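**Gunever Play Supply puts its foam floor mat back on sale, with fewer promises this time**

Jun 16, 2018

Gunever Play Supply said today that it is bringing back the Enby, its interlocking foam mat, after pulling it from the catalog in January. The company would like to call it a relaunch. Product lead Ljubica Pavlović prefers "the same mat with a shorter label."

The old label claimed the mat was good for every floor, every age and every kind of play. Pavlović doubts that anyone believed it. Customers wrote in to say that the edges lifted on rugs, that crumbs got into the seams and that small hard toys left dents. All of that is true of foam tiles in general, including ones that cost twice as much. The new label says the mat softens a hard floor and gives loose pieces somewhere to land, and it stops there.

Tiles are sold in boxes of 14 at $42. The first run is 3000 boxes, of which 2000 go to stores and the rest to direct orders. The company has no plans for a "premium" edition and is skeptical that foam can have one.

Buyers are asked to press the teeth together by hand along the full seam before using the mat, and to check them again now and then. Walking the seam flat looks quicker but tends to leave one tooth standing up.

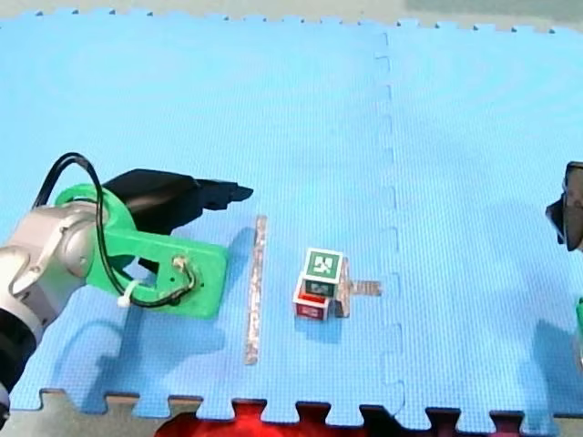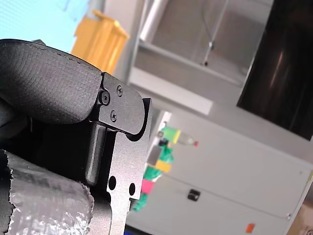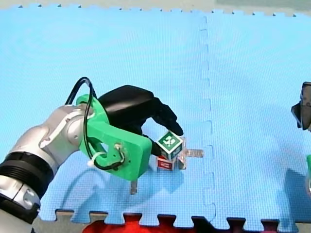

Barrett Nakamura is not convinced. He has sold floor mats at his Bunamico stores for years, and in his view a shorter label does nothing about the seams. "You still get a line down the middle, and that's where the dirt goes," he said. He will stock the Enby but won't put it in the window.

Gunever does not dispute the point. It looked at a one-piece mat, which would have no seams, and dropped the idea over shipping costs and the trouble of storing a large roll at home. A tile can at least be pulled out and washed alone, in lukewarm water with a little dish soap. The company makes no claim about stains. Paint and marker should be tried on a corner tile first.

Owners of the older mat can buy single tiles from the new run. The teeth are cut to the same pattern, but the company can't promise a color match with tiles that have spent time in the sun.

Orders open Monday. Press questions and requests for sample tiles go to Ilir Vukadinović at the Gunever office.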